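Storage notes: the corner by the short cabinet

Posted Mar 26, 2025

The flat packets have been in three different drawers over the past year. Each one is sealed in gray plastic, so they slide when laid in a stack and the pile spreads. Since May I have kept them on edge in a single translucent bag. Standing upright they hold each other in place, and I can pull one out without moving the rest.

The bag lives near the small white cabinet with the oak-colored top, between the planter and the bare stretch of wall. A full load was 1,687 grams on the kitchen scale. 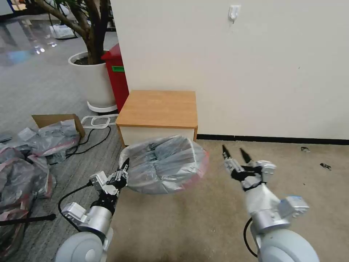 Load limits

The adhesive hook on the wall is rated for up to 300 grams. It gets a lint brush and nothing else. The bag goes on the cabinet top or inside it, packets vertical.

Lift the bag by the rim, with one hand underneath if it is full. The plastic bulges once the packets are tight, and the side seams take the strain. I stop adding when a finger no longer fits between two packets.

Floor clearance

The tree's planter sits on a wheeled base, so it rolls out for vacuuming. I leave 20 cm between it and the cabinet. The red bin stays on the left, where the lid of the old Rurnlow crate used to catch on it. The crate is in the garage now, holding extension cords.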